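Chapter 9
Sorting Loose Parts with Two Arms

Chapter contents
9.1 The class project
9.2 Laying out a shared table
9.3 Gripping rigid parts: boards and motors
9.4 Gripping parts that bend: wires and harnesses
9.5 Handing over the work area between arms
9.6 Recording trials
Exercises

Before you begin

You should have finished Chapter 8 and be able to move one arm to a taught position, open and close its gripper from a program, and stop the arm with the hand switch. Students who missed the stop drill in Chapter 8 must complete it before working at the table.

Terms used in this chapter: source tray, bin, approach height, grasp point, slack, shared zone, handover, trial.

9.1 The class project

The chapters so far have used one arm and one part at a time. The parts were blocks and short cylinders, chosen to be easy to hold. This chapter replaces them with the contents of a repair drawer: small motors, circuit boards, wire harnesses and single wires. The task is to sort these parts from a tray into bins by kind, using two arms that reach over the same table.

The task was first set as a term project at Gurkstead by Willy Van Loon, and the method given here follows his course notes with small changes. Teams of two or three students share one table. One student writes the motion program for the left arm, one writes the program for the right arm, and both sign the plan for the shared zone. In a team of three, the third student keeps the trial log. The project starts in February and takes 13 lab sessions. The first two are spent on layout alone, and no arm is powered until the layout sheet has been approved.

A sorting task looks simple when a person does it. A person sees that a wire is caught under a board, lifts the board a little, and frees the wire. The program has no such habit unless the team writes it. Most of the work in this chapter therefore concerns the part before it is lifted – where to hold it, from which side to come down, and what else may come up with it.

Rigid parts keep their shape when gripped. If the fingers close on a motor across its metal body, the whole motor moves with the fingers, and its position can be worked out from the position of the gripper. A motor with a lead attached is a mixed case. The body is rigid, but the lead hangs free and may drag over the rim of a bin. A circuit board is rigid too, though its edges may be uneven and its face carries parts that must not be squeezed. Section 9.3 treats both.

Wires and harnesses do not keep their shape. The gripped point follows the fingers, and the rest follows later or not at all. A harness lifted at one end needs a greater approach height than a board, and it must be lowered slowly so that the free end lands inside the bin. Section 9.4 gives a way of measuring slack and adding it to the lift. In the Jansen procedure, as it is called in this book, the lift is set to the full length of the harness plus the height of the bin wall. This is safe but slow. The Someck procedure uses two grips and a shorter lift, and is left until both arms can be run together.

The shared zone is the area over the tray that both arms can enter. Only one arm may be in it at a time. The simplest rule is a flag: an arm sets the flag before it enters and clears it after it leaves, and the other arm waits at its own side. Section 9.5 shows why the flag must be cleared on position and not on time. It also covers cables, which belong to the arm that carries them and must be counted as part of its width when the zone is drawn.

Each team runs 320 trials over the project. One trial is one attempt to move one part. A trial is logged as placed, dropped, missed or stopped, with the kind of part and the arm used. Do not discard trials that were stopped by hand. Section 9.6 explains how to report them.

9.2 Laying out a shared table

Begin with the tray. Fix it where both grippers can reach its full floor from above, then place the bins outside it. Check the reach of each arm with the power off.
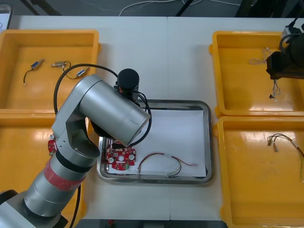 Hilano Robotics Club – Two-Arm Sorting Team
A steel tray lined with white paper, with yellow bins to either side. The left gripper is just above a red circuit board; a wire harness lies beside the board.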